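Trimen Household Skills Project
Progress report to the Zodthorpe Fund, second period
Prepared by the project lead, Jimura

Summary

We said in the proposal that by now we would have a reliable way of showing a robot how to put dishes away. We have a reliable way of showing it. Whether it has learned anything is the subject of section 3, which the reader may wish to approach with a drink.

The short version: hand-held collection is working, remote control is working less well, and spending is slightly under plan, mostly due to a part that never arrived.
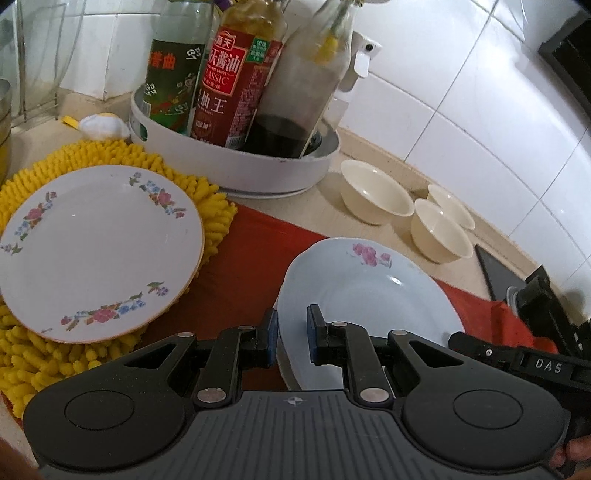 Jimura, 8 Apr 2024

1. What we did this period

Collection moved out of the lab in February and into a real kitchen. The lab kitchen had served us well, but it had one of everything and all of it matched. Policies trained there did beautifully in the lab kitchen and nowhere else on earth.

We recorded 558 demonstrations that passed review. The proposal called for fewer, and I would like credit for that before anyone reads the next paragraph.

A demonstration, for the purposes of this report, is one plate or bowl moved from one agreed spot to another by a person working the hand-held grippers. Failed grasps are kept if the person recovers and thrown out if the person says something unprintable and starts over. About 30 were lost to the second cause. We now ask people to recover in silence.

Each operator gets a half-day of training. Most of it goes to slowing them down. People who have washed dishes all their lives move at a speed the robot cannot copy and skip steps they don't know they are taking. The best demonstrations come from operators who are a little bored.

2. Plates, and the trouble with them

Stacked plates remain our hardest item. A single plate on a flat counter can be tipped up with one finger and pinched. In a stack, the robot has to decide where one rim stops and the next one starts, and its view on this changes from one attempt to the next. 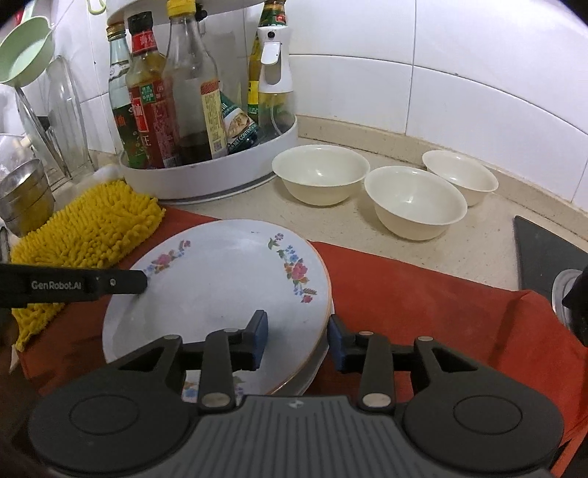

Kontogiannis, our contract reviewer for the recordings, changed the scoring rules midway through the period, and we are better for it. Under the old rules any plate that left the stack counted as a success, including the ones that left with a companion. The new rules ask for one plate, held by the rim, with a clear start position. Operators now line up with the blue pads on either side of the rim and pause there before closing, so the approach and the grip can be labeled separately. It makes for dull viewing. The labels agree with each other far more often.

We also stopped tidying the counter before each session. The first drafts of our procedure had a page and a half on clearing surfaces, and it produced spotless recordings of a kitchen no one lives in. Bottles stay where they are, cloths stay where they are, and the procedure is down to half a page.

3. Results on the robot

We trained on the accepted set and ran the policy on the arm at Trimen. It can pick a single plate from the counter on most attempts. From a stack it is closer to a coin toss, and from a stack with a cloth under it I would rather take the coin.

Placing is the pleasant surprise. We had budgeted a lot of time for getting a plate upright into a slot, and assumed the robot would treat the rack as an obstacle.

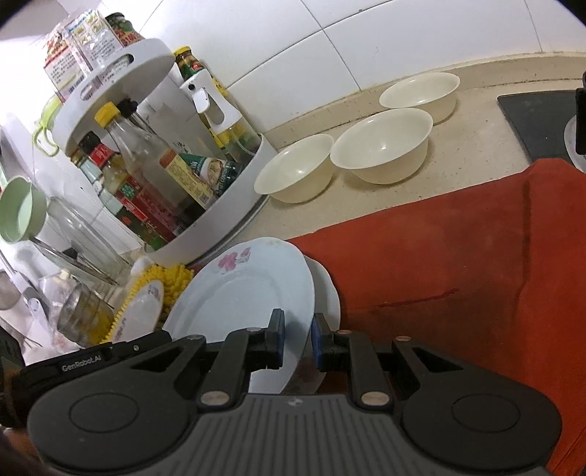 It came along faster than picking did, probably thanks to our operators all placing in much the same way, while every one of them picks differently. We plan to write down the placing habit and see if a picking habit can be taught to match.

Remote control was tried over 3 sessions. The delay between the operator's hand and the arm is small on paper and enormous when there is crockery involved. We got usable recordings, slowly, and everyone came out of it with a stiff neck. I suggest we keep remote control for corrections, where a person takes over a run that is going wrong, and leave full demonstrations to the hand-held tools.

4. Changes to the plan

Glassware moves to the next period. We are not ready, and the glasses aren't either.

The second kitchen is agreed in principle. We are waiting on a signed access form, which has been at the same desk for six weeks.

5. Requests to the Fund

Permission to move the unspent parts money into operator hours.

A decision on whether replacement plates are equipment or consumables. Our position is consumables.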